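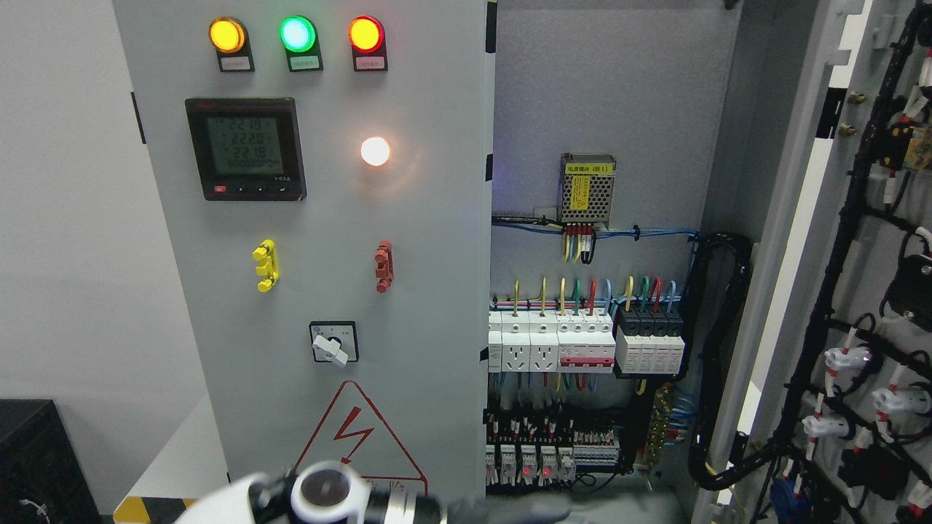
Checking the supply before you work on a control cabinet

Home Guides Switchgear Tools Contact
Search this site Go

Start at the door. Three indicator lamps run across the top: amber, green and red. If one is out, swap the lamp before you assume a phase is missing.

Read the meter next. The three upper lines should sit close together. A reading of 221.8, 222.0 and 221.8 is well balanced. If you see one above 239, stop and ring the supply authority.

1. Tell whoever is using the load that it is going off.
2. Turn the selector switch on the door to the off position.
3. Open the main breaker, lock it and hang your tag. We use Skoro hasps, but any rated one will do.
4. Wait 2 minutes for the power supply module to discharge.
5. Prove your tester on a known live source, test every phase to neutral and to earth, then prove the tester again.

Don't rely on dark lamps or a blank meter as proof of isolation. Socket outlets on the DIN rail may have their own feed — test those too.

Look over the surge protectors while the cabinet is open, and replace any module that shows a fault flag. Check that the wiring to the door isn't pinched at the hinge, and retie any loose bundles before you close up.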